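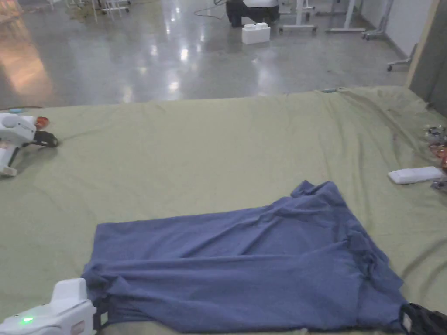

Figure 2. A short-sleeved shirt on the covered folding surface, partly folded.

4.2 What people do with a shirt before they fold it

I went into this part of the study thinking I'd be writing about folds. I had a tidy little scheme worked out from the pilot, with a letter for each kind of fold, and I was rather proud of it. Then Coralie Tapsell and I sat down with the first batch of session notes and found that a good half of what we'd written was about something else: tugging, smoothing, picking a corner up and putting it down again, turning the whole thing round. We'd been calling all that "fiddling" in the margins. It needed a better name, so from here on I call it settling, and this section is mostly about that.

Settling covers anything done to the garment between its landing on the surface and the first fold that stays put. We noted 537 garments over the whole study (towels and pillowcases were left out, see section 3), and short-sleeved shirts gave us by far the most to argue over. A shirt looks like an easy thing to fold! But the collar stands up when you want it flat, the sleeves go their own way, and a crease you've pushed out of the middle likes to turn up again near the side seam.

The surface matters more than I'd expected. We covered ours with a loose sheet, partly to keep the clothes clean and partly so that everyone would start with the same sort of cloth underneath. A loose sheet moves, though. If you pull hard on a hem, the sheet may come along with it, and then you have two lots of wrinkles to deal with and you can't always feel which is which. Several people told us they do their folding on a bed at home and found this quite normal. The ones used to a bare table grumbled. Intan Latuheru, who ran the sessions at Tjoa, wanted to pin the sheet down, and we did talk about it, but in the end we left it alone because a bed is where a lot of real laundry gets folded.

As for the corners, I'd say there are two broad habits. Some people work from the hem, taking the two lower corners and squaring those up first, and let the collar end look after itself. Others start at the shoulders and treat the hem as the last job. Hem-first folders were the chattier group, for whatever that's worth, and they were also more willing to live with a bunched shoulder. Shoulder-first folders would go back and undo things. One of them started the same shirt 9 times, apologising to it under her breath, and then folded it in about 2 minutes flat once she was happy with the collar.

I should say a word about the crumpled bits, too. In my old scheme a fold was either done or not done, and that simply doesn't work for soft cotton. A shirt can be partly folded on one side and still a heap on the other, and plenty of people leave it in that state while they think. I now mark each side separately, following the approach in the Vellar notes, and the two of us agree much more often than we did before. Where we still differ is on sleeves. Coralie counts a sleeve as tucked once it lies inside the outline of the shirt. I want it flat as well. We've kept both sets of marks, and the tables in section 5 use hers, which are easier to apply if you're coming to this fresh.

Long sleeves bring in troubles of their own, and I take those up in 4.3.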